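Dye notebook, July. Madder again.

Starting a fresh page since the last one has mordant all over it and can only be read by someone who was there.

Aim, same as it has been all summer: a red on cotton that survives the wash without turning the color of a healing bruise. The Eltau recipe says this is easy. The Eltau recipe was written for wool, and I have come to believe it was written by someone trying to sell wool.

Stock on the shelf this morning: one bag of Ulel ground madder, opened; one tub of Nygård alum, mostly lumps; the Prandovora scale, which reads in whole grams when it is in the mood. I put a jug with 1000 g of water on it and got 1036. Took the water out, got the same jug weight as last time. Moved the scale off the warped end of the bench and it behaved. Note for anyone else using it: the warped end of the bench is for sandwiches.
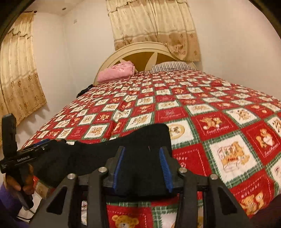 Page last changed: July, 4:36 pm

Scouring. Did the cotton the long way this time, soda ash and a bit of soap, simmered until the water went the color of weak tea. Changed the water and it went the color of weak tea again. This is supposedly clean, bleached, ready-to-dye fabric. Whoever is calling it ready to dye has a relaxed view of readiness. Third change came out clear enough that I stopped looking.

Tannin bath next, then alum, then tannin again, then alum again. I skipped the second round last time to save an afternoon and spent the afternoon looking at pink. Both rounds done now. Swatches hung to dry on the line over the sink, which drips on them, so a couple have a pale spot in the middle. I am calling those the control group.

Dye bath. Madder soaked overnight in a stocking, squeezed out in the morning with gloves that had a hole in one thumb. Thumb has taken the color better than any cotton so far and is, I would say, wash-fast. Brought the pot up slowly and tried to keep it below the point where the brown comes out. The hot plate has two settings, off and volcano, so this meant standing there with the lid in one hand and turning the knob with the other for most of the morning. It got away from me once while I was rinsing a spoon. You can tell which swatches were in the pot at that point. They are brick.

Chalk. Our tap water is soft, and madder wants it hard. I added a pinch of chalk to one jar, a spoonful to the next, none to the third. The pinch made a decent warm red. The spoonful made a slightly better one and a crust on the jar that I will be chipping at until fall. The one with none came out orange, a nice orange, and if anyone had asked for orange I would be done.

Swatches kept: 5. Swatches I am pretending did not happen: 4. They are in the rag bin if somebody wants to learn from them.

Wash test. Pinned each keeper to a strip of plain white cotton and ran it warm with the ordinary detergent, no special handling. Two bled onto the white. The double-mordant ones held, or at any rate the white strip next to them stayed white as far as I can judge under the tube light, which makes everything look like a hospital lunch. Will look again at the window in the morning. 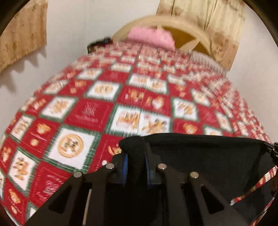

Bleed is the thing I keep going back to, more than shade. A red on its own piece of cloth can lose a little every wash and most people will never notice, and I could live with that. Put it against white and there is no hiding. Red, white and green together, as on that patchwork-print blanket, is about the least forgiving mix I can think of for a plant dyer, with the white there to catch whatever lets go. I would also have to make the green by dipping weld over indigo, or indigo over weld, and then get it through the same wash as the madder. My one attempt at that green is on the shelf behind the vinegar. It is blue on the front and yellow on the back.

Light test. Half of each keeper goes under cardboard on the south windowsill, the other half out in the sun. Please leave these alone. The last set was tidied.

Still to do: second wash on the keepers. Break up the alum with something other than the good pestle. Try wheat bran in place of chalk, which an old pamphlet swears by, though the same pamphlet also recommends sheep dung and I am taking these one at a time. Order more madder, the bag is down to over half sticks. New gloves.

Pot is soaking in the sink. It's not abandoned.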